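The Robot That Folds My Laundry (Badly, So Far)

It started with a bag of plastic gears and a bet. I was at the shared workshop on a wet evening in April, eating crackers over somebody's half-finished guitar, when Milan Claeys said he could get a machine to fold a sweater before I could get mine to fold a towel. I said fine. I had no machine at that point. I had a hot glue gun and a lot of confidence.

The workshop is called Stalell, and it sits behind a tile shop with the worst parking in town. You pay by the month, you get a shelf, and you share the printers with everyone else. Milan has the shelf under mine. He builds everything out of aluminum because he likes cutting it, and his arm -- he calls it the Claeys, after himself, which tells you plenty -- looks like it could lift a small car. Mine is called Floltska. My niece picked the name when she was mad at me and I never got around to changing it.

Floltska is two arms bolted to a board that used to be a closet door. I printed most of the joints, and then I printed them again, because I'd used the cheap filament and the elbows sagged like old celery. The motors came secondhand from Rodrigo Carrilho, who had a whole crate left over from a camera slider project he gave up on. He wanted 600 dollars for the lot. I talked him down to 574, which sounds like terrible bargaining, but he threw in the power supply and a box of bearings and I was thrilled!

The arms turned out to be the easy half. Cloth is what gets you. A block of wood is the same shape every time you put it down, and a sweater never is. You pick it up by the shoulder and the sleeve goes for a walk. You lay it flat and the hem rolls under. My first plan was to write down all the moves myself, step by step, like a recipe (grab here, swing there, let go), and that plan lasted one towel. The towel was blue and I still have it, with a burn mark from the motor driver.

So now I teach by doing. You take a pair of hand-held grippers, you work through the clothes with them yourself, and the recordings go into the training pile. Liesbeth Leemans talked me into it. She'd tried the same thing with her own build, sorting seed packets, and she kept telling me to quit typing and go handle some actual laundry. I do it at home, on the bed, usually with the radio on. 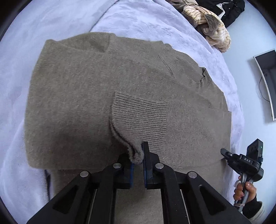
Knits are my nemesis. With a dress shirt you've got a nice crisp edge to go after, but a fuzzy sweater gives you this soft rolled thing that you either get or you don't. Pinch too shallow and it slides away. Pinch too deep and you've picked up the layer underneath too, and now the sleeve is holding hands with the front of the sweater. I've learned to go for cuffs. The ribbing is thicker there and it gives the pads something to bite on, and once you have the cuff you can sort of steer the rest of the sleeve.

I also had to unlearn my own folding. My mother taught me a quick one where you flick the whole thing in the air and catch it, and it is a beautiful fold, and it's useless for this. Floltska can't flick. If I tried it at full speed she'd throw a cardigan into the ceiling light. So I go slow, slower than feels natural, and I try to do it the same way twice. My shoulders ache after an hour of it. I've never had such tidy drawers, though.

Marijke Kramer came by to look at my fingertips -- Floltska's, I mean. She repairs sewing machines and has opinions about anything that touches fabric. She took one look at my bare printed pads and made a face. Too slick, she said, and she rubbed one against her sleeve to show me. I glued on strips cut from a rubber jar opener that night and the difference was huge. The towel stopped slipping. Then the glue let go in the middle of a run and one strip ended up inside a sock, and I had to start over with better glue.

If you're thinking about building one of these, spend your money on the wrists. I put mine everywhere else. I bought a fancy emergency stop button, big and red and very satisfying, and meanwhile the wrists had so much wobble in them that Floltska would line up perfectly on a sleeve and then miss it by the width of my thumb. Mal-soon Oh finally took them apart with me on the workshop floor and found I'd put 2 washers where there should have been a bearing. On both sides! She was very kind about it. She has also brought it up every time I've seen her since.

As for the bet, we held the showdown last month with pizza. Milan's arm picked up a sweater, held it very proudly, and put it down in a heap. Floltska folded a towel in half, then in half again, then knocked it on the floor. We went 8 rounds like that. The judge, who was Rodrigo and who was mostly there for the pizza, called it a draw, and Milan has been sulking over his gearboxes ever since.

I've moved on to sweaters myself now. The left arm gets the first sleeve over pretty well and the right arm is still thinking about it. There's a new set of wrists on the printer at Stalell tonight, and if Milan hasn't bumped my job to print more brackets, they should be ready by breakfast.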